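Trucos de taller para que el brazo ordene bien la estantería (la parte del programa)

2 de diciembre de 2018

Los domingos por la mañana son mi rato de taller, con el café al lado y la radio bajita, y de esos ratos ha ido saliendo esta lista de apuntes. Va dirigida a quien ya tiene un brazo con su pinza y su cámara en la muñeca y quiere que coja botellas y latas de un estante sin acabar fregando el suelo. De tornillos y motores ya hablé en octubre, así que hoy me quedo con los programas, que es donde se me van a mí las horas (¡y con mucho gusto!).

Antes de nada, ponedle nombre a cada balda. Parece una tontería, pero en el planificador se agradece muchísimo leer "alta_derecha" en lugar de una ristra de coordenadas. Yo uso Orkatex para definir las zonas y a cada una le guardo tres cosas: la altura, el fondo útil y una postura de llegada con la pinza ya orientada. Si un día movéis el mueble un dedo, corregís el origen y todas las zonas se van detrás.

Calibrad la cámara con la pinza puesta. Yo la calibré una vez con la muñeca desnuda y me pasé una tarde entera persiguiendo un error que crecía hacia los bordes. Conviene tomar las vistas desde posturas bien distintas, con giros generosos, incluidas esas inclinadas que dan un poco de vértigo. Y apuntad la fecha en el propio fichero, que luego se juntan cuatro calibraciones con el mismo nombre y no hay quien las distinga.

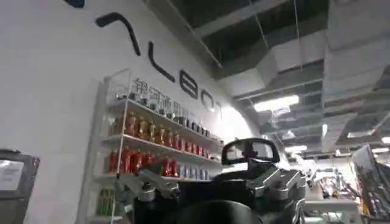

Para separar productos, el color ayuda una barbaridad, pero no le pidáis que lo haga todo. Un rojo vivo se recorta de maravilla; los ámbares y los naranjas, en cambio, cambian mucho según les dé la luz, y el mismo envase os puede salir como dos clases diferentes de la mañana a la tarde. Fijad el balance de blancos y la exposición a mano, y dejad la forma y la altura como segunda opinión. Mi juego de imágenes para Briltix tiene 1.964 recortes, y los que más mejoraron el resultado fueron los feos: contraluces, tapas a medias, envases pegados unos a otros.

Las baldas de alambre tienen su miga. La cámara de profundidad ve a través de los huecos y devuelve un suelo lleno de agujeros, y el planificador, que es muy confiado, cree que por ahí se puede pasar. Lo resuelvo metiendo cada balda en la escena como una plancha maciza, con 5 milímetros de margen por arriba y por abajo. Para los montantes, un cilindro algo más gordo que el de verdad y a correr.

Con las filas apretadas, empezad siempre por un extremo. En Eto se puede dar una prioridad a cada candidato de agarre; yo premio los que tienen hueco libre a un lado y castigo los que obligan a meter un dedo entre dos latas. Si aun así no encuentra solución, que retroceda, mire desde otro ángulo y vuelva a calcular. Poned un límite a los reintentos, por favor, que el mío estuvo una noche entera mirando el mismo bote.

La velocidad, por tramos. Rápido en el trayecto largo, despacio en la última cuarta y muy despacio al cerrar. Con Pons tengo el perfil en un fichero de texto aparte, y así lo retoco sin recompilar nada.

Guardad los registros de todo, también de lo que sale bien. Llevo aproximadamente 1.300 intentos archivados, cada uno con su imagen previa, el agarre elegido y la fuerza al cerrar. Cuando algo empieza a torcerse, comparo con los buenos y casi siempre asoma la causa.

Y un último apunte de orden doméstico: antes de cambiar un parámetro, haced copia del fichero con una línea que diga qué ibais a probar. Mi carpeta va ya por la copia 134, y la que más veces he recuperado es la 12.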